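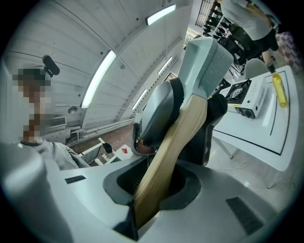
Kumudini reckons you should never put a hatchet away without checking the head first, and after 3 winters of splitting kindling at the Trakum hut I've come around to her way of thinking. So that's where we'll start — before any sharpening, before any oil.

Section 4: Looking after the hatchet

1. Hold the hatchet upright, head at the top, somewhere with decent light. I like to get it up at eye level so I'm not squinting down at it.

2. Have a look at where the head meets the handle. You're after gaps, or a head that sits crooked. Then give it a gentle wiggle with the cover on the blade.

CAUTION: If the head moves at all, stop there. Don't swing it, don't "just do one more log" (I've heard that one from Ruwan plenty of times). Tag it and hang it on the repair hook.

3. Run your hand slowly along the wooden handle. A pale, smooth handle is lovely because cracks show up so easily! Feel for splinters near the head and again down in the curve, where your grip goes.

4. Rough patch? A light rub with fine sandpaper, always along the grain, then wipe the dust off.

5. Rub in a thin coat of linseed oil with an old rag and leave it overnight. Wipe off whatever's still sitting on the surface in the morning.

CAUTION: Spread oily rags out flat outdoors to dry. Never scrunch them up in the bin, as they can heat up and catch fire on their own.

6. Brush the head clean, dry it properly, and add a smear of oil to the metal. Don't worry about a few speckles on the surface. Flaky orange rust is a different story and needs steel wool.

7. Cover back on, then onto its peg in the tool cupboard.

Note: Please don't leave hatchets beside the wood heater, even to dry. The wood shrinks and the head works loose, and a new handle from Kevmont takes ages to turn up.

Sharpening is in Section 5 — you'll want the flat file and a pair of gloves.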